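Skinitz House Residents' Association
Furnishings and Common Rooms Working Group
Minutes of the meeting held March 4, 2025

Present: five members. Quorum met.
Apologies: two received.

1. Minutes of the previous meeting
Approved with one correction. Under item 4, "Takagi room" should read "Sindik room."

2. Dining room tables
The finish on the tables in the Sindik room was inspected. Two tables show ring marks from pots and cups. The quote from Drurnar for sanding and refinishing is $609, valid for 60 days. A second quote will be requested before any order is placed.

Agreed: no potted item to stand directly on a tabletop. Placemats to be used under all planters until the refinishing is decided.

3. Table setting
The group discussed the trial setting for the light wood tables. Comments received by email were read out. Most were in favor of keeping plants on the tables. One resident asked for live plants; the group noted that watering would add to the marks reported under item 2 and kept to artificial ones.

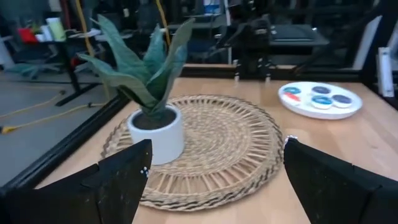 Item 3: artificial plant in white pot on round woven placemat, oval plate toward the back of the table.

It was noted that the plant does not need to stand at the center of the mat. The position left of center was preferred, as it leaves part of the mat free. The oval plate may stay on the table between meals.

Agreed: adopt the setting for all 7 tables. Spending limit for mats and planters set at $294, to be charged to the common rooms budget.

4. Storage
The cupboard in the Takagi room is full. Spare mats are to be stored flat on the top shelf. Folding chairs now kept there will move to the basement.
Action: furnishings lead, before the next meeting.

5. Other business
Window blinds: deferred to July.
Squeaking door, Sindik room: reported to the building office, no reply yet.

Meeting closed at 8:15 p.m.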